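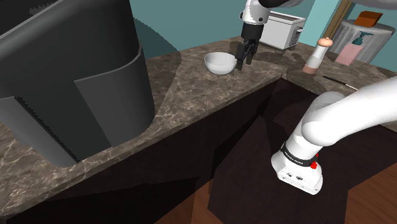
Red wine ring on a marble counter, help please
Posted by Conceição, February 2024

Moved into a rental in Ivden and the landlord wants the kitchen back exactly how it was. Left a glass out overnight and now theres a dull ring that won't wipe off. It's a brown and tan counter with lighter veins, so you only catch it from an angle. Tried dish soap, tried baking soda paste for 2 days. Nothing. Is it a stain or is the stone damaged? Deposit is 500 so I'd like to keep it.

Plomell
Dull = etched, most likely. Wine is acid, eats the polish. Soap won't touch it and neither will more baking soda. Get marble polishing powder, damp cloth, small circles, few minutes, rinse, look at it dry. Might take a couple of rounds. Do a test spot behind the faucet first. If the ring is darker than the stone then it's a stain – diffrent fix, peroxide poultice under plastic wrap overnight.

anberg2112
vinegar works on everything

Plomell
NO vinegar. It's acid, you'll have a second ring.

ivden_renter
Had this in my last place. Powder got it maybe 90 percent, paid a stone guy for the rest, took him 14 minutes. Check your move-in photos too, mine had marks already – landlord dropped it.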